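Cluttered tables or clean tables for pick-and-place demos?

Reading time: 3 min

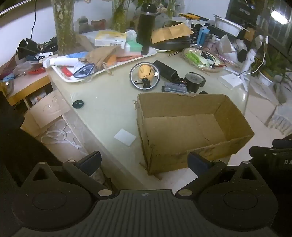 Original post

mossbank_k
Typical table for our handheld gripper set. The task is "put the small things in the cardboard box," and the box starts empty. I collect in people's homes around Mullunberg, and the rule so far has been that we leave the table the way we find it. A tray heaped with stuff, a thermos, packets, a dish with a few odds and ends in it, all of it stays.

We have 588 episodes like this and 1,357 from the bench at Grevmont, where it's a plain surface with one box and one object. The policy trained on the bench set looks fine on the bench. On home tables it reaches for the wrong thing a lot. My lead wants to fix that with more bench episodes. I would like to spend the next month on homes only. What ratio are other people using?

Replies

tallow9
We went through this on the Nusent arm. More bench data did nothing for us past a certain point. Homes only, if you can afford the time. What's your rate per day?

mossbank_k
36 good ones on a normal day, counting the drive. The bench does a lot more than that.

rvh_lab
I disagree with homes only. On a table like that one there are too many candidates for "small things." Is the scrap of white paper by the box a target? Is the black cap? What about the yellow-orange thing sitting in the dish? If two operators answer differently, you're teaching the model noise. Write the target down per episode or don't bother.

mossbank_k
We do have a text label. It says "small items." I admit that's weak.

rvh_lab
Then that's your problem, before any ratio. Relabel a batch with the name of the object and train again.

Quan_user_04
Two things from our side.
1. Look at the box. The edges are torn and the walls are creased, with no flaps up. If all your bench boxes are new and square, the model has never seen a rim like that. Swap the boxes on the bench. It costs nothing.
2. Watch where the right finger ends up at the start of the episode. In your shot it's over the near side of the box. If every episode starts there, you'll get a policy that only works from there.

tallow9
Agree on 2. We make operators start from a different spot each time and we reject any run of the same start.

mossbank_k
The start position is a fair point. I hold it wherever is comfortable, and that's probably the same place every time. Will change.

dunlin
I'd clear half the table. Keep the tray at the back, clear the front. You still get a busy background and the operator can see what they're doing. Thin wooden sticks and loose wire are asking for bad grasps.

tallow9
Bad grasps are useful if you keep them and mark them.

dunlin
Only if somebody marks them. In our group that person was me, and I got through one Tuesday of it before I asked for a change.

rvh_lab
Also, clearing the front puts you back on the bench with nicer wallpaper. I'm with tallow9 on leaving the table alone. I just want the labels fixed.

mossbank_k
OK. Plan for September: relabel the 588 by object name, mix up the start positions, old boxes on the bench. After that it's homes until we reach 2,295 in total. My lead has agreed to the first three. Will post numbers when there are some.

Comments (3)

pellet: Do you relabel from the video or from operator notes? We tried notes and they were wrong too often.

mossbank_k: Video. It's slow.

gridley_b: Still think dunlin is right about the wire.

Contact the moderators | Copyright Mullunberg Manipulation Board | Back to top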